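From: Yanti Ginting
To: franchisees-list
Date: July 20, 2024
Subject: Re: Hetesau closures and the supply contract

Tanvir, all,

Sorry, quick one, between trains. Read the Lendel half-year statement last night and your note this morning. Answers underneath yours.

Tanvir Saha wrote:
> Has anyone worked out what the Hetesau closures do to the
> rest of us? Lendel say 116 restaurants shut there for good,
> leases and all. My worry is the marketing levy. If they
> lose that many sites paying in, do the remaining ones get
> asked for more? Also nobody at head office will tell me
> if the Magalhães bun contract is staying as is.

Levy first. It's a percentage of each site's own takings, so fewer sites means a smaller pot, not a bigger bill for you. They can only change the rate at renewal. Clause is near the back of the agreement, mine is under "Contributions", yours may be numbered differntly if you signed before the Trendley takeover.

What they can do is spend less on your region. Watch for that. Ask in writing what the regional split will be from August. 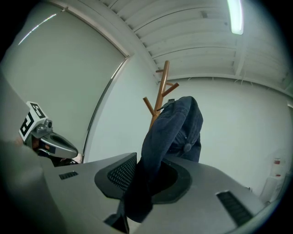 Navy blue fabric held in a gray gripper, coat rack behind.

The bun contract – I rang Magalhães directly. Volume discount is set on the whole group's orders and there is a floor. Group had 731 sites at the last count, take off the closures and we are still over it. So price holds for now. If Lendel sell the airport sites as well then I'm less sure. The man I spoke to was helpful but wouldn't put anything in an email, make of that what you will.

Frozen lines are a seperate agreement, haven't looked.

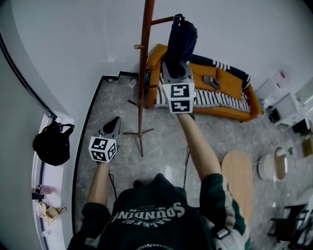 Two hand-held grippers, one closed on a navy blue bag on the coat rack.

On the writedown. Several people have asked me off list if it means the company is in trouble. I don't read it that way. Most of it is kitchens and fit-outs they can't get back, already paid for years ago. Ugly number, but the cash went out long before this. The bit I don't like is the rent still owed on the leases, that is real money and the statement gives it one line. Would like somebody to raise it on the investor call. 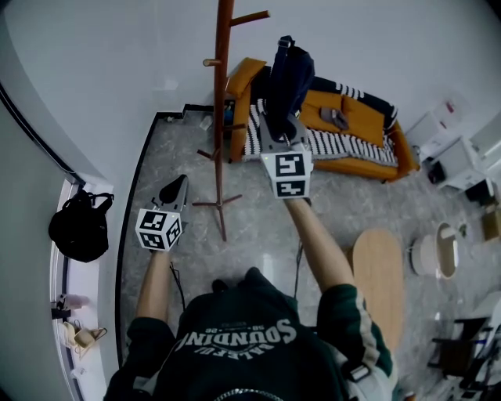 Other thing is refurbishment. Three of us were told our dates have moved. Mine was down for August, now "under review". If yours has moved too, send me the old date and the new one, plus any deposit you've paid to the shopfitter. I put 200 down on the drawings alone and want to know if that comes back. Don't sign the revised schedule until we've compared them – there's a line in it that looks like it lets them push it again without asking.

Tanvir, can you forward the letter you got about the app fees? The attachment didn't come through on the list, only the cover note.

Train's here. Will do the frozen contract tomorrow if I get a minute.

Yanti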